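Home Skills 4 – Unit: The Kitchen After Dinner
Handout for session 4, Dishes: draining, drying, putting by
Instructor: K. Mwakalinga, Ellonville Adult Learning, room 18

Bring this back next time, we fill in the blanks on the last part together. If you missed the washing session get the notes from someone, I'm not repeating water temperature.

1. Before anything gets racked

Most people rack too fast. Dish comes out of the rinse, goes wherever there's a gap, and then you've got a bowl sitting in the plate slots and no place for plates. Sort first. Flat things, deep things, long things.

Look at the rim. Food film hides under a rolled edge, and on a glossy colored dish you won't see it straight on. Tilt it to the light. Run a thumb along the curve. If it drags, back in the sink.
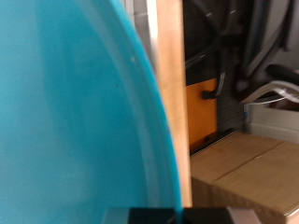
Fig. 1. Curved edge up close. Check shiny surfaces at an angle.

Plastic vs. ceramic – plastic holds water in beads, ceramic sheets off. So plastic takes longer even though it's lighter. Several of you had this backwards on the quiz. Give plastic extra time or wipe it.

Wood: never soak. Rinse, wipe, air. A wooden spoon left standing in a wet cup will go dark at the end, then fuzzy, then you throw it out.

2. The waiting spot

You need a place for things that aren't going in the rack yet. Towel laid flat, over a bin or a tray or just the counter. Terry is good, waffle is fine, the thin printed souvenir kind is useless (sorry). Change it when it feels damp on the underside, not just the top.

Mugs on the waiting towel: on their side is OK for a minute while you sort. Not for drying. A mug on its side keeps a little pool in the lower part of the wall. For drying it goes mouth down, at a tilt if the rack lets you, so air gets under the rim. Mind the handle, turn it away from the edge where your elbow goes. 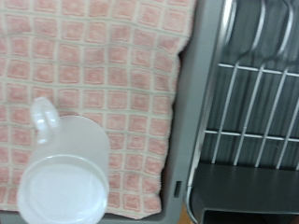 3. Know your rack

Parts, you should be able to name these:
wire slots – plates, on edge
drip tray – catches water, has to be emptied (yes, every day)
caddy – long things, spoons, chopsticks, spatulas
bumpers – the rubbery caps, stop the wire from scratching

The Hosau type and the Flunholm type we have in the cupboard are different in how the tray comes out. Hosau slides foward, Flunholm lifts. Don't yank.

Set the rack where the low side of the tray can drain toward the sink, if you have the room. At home a lot of you have it on a table instead, OK, but then dry under it. A wood top and a wet tray make a ring. Butcher block especially, oil it again in December when the heat's on and the air is dry.

4. Order of work

Start with an empty rack. I mean really empty, last night's dishes put away first. Stack what's waiting on the towel with the biggest piece at the bottom, the utensil on top, that way you lift the utensil off first and it goes straight to the caddy before your hands are full.

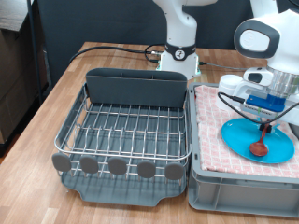
Then plates. Start at one end and work across, same direction every time. One slot each, skip a slot if they're deep or have a wide rim. Two plates touching won't dry where they touch. Faces all the same way – easier to grab, and the drips go down the back of the one ahead and not into it.

Utensils in the caddy: handles up for knives, safety, no discussion. Spoons and spatulas, business end up so it airs. Chopsticks whichever, but don't let thin ones slip through the holes in the bottom. Spread them out, if the caddy is divided use the divisions.

Bowls and mugs last, around the plates. 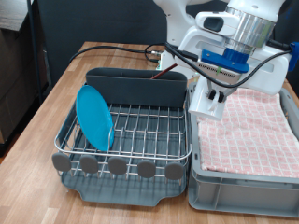 Fig. 2. Plate on edge toward one end of the rack, the rest of the slots still open. Towel in the bin.

Towel afterward: hang it. Don't fold it wet back into the bin, it sours overnight. Wash hot with the other kitchen cloths, no fabric softener – softener coats the loops and then the thing just pushes water around.

5. Practice, do at home

a) Time yourself from last rinse to last dish racked. Write it down: ______
b) Which items were still wet an hour later? ______
c) Empty the drip tray and say what was in it (be honset): ______
d) Move one thing in your setup. Better or worse? ______

Reading: Ogola, Keeping House, page 174 and then the chart on page 272. Skip the part on dishwashers, we get to that later.

Next session: cupboards. Bring a rough sketch of yours, pencil is fine.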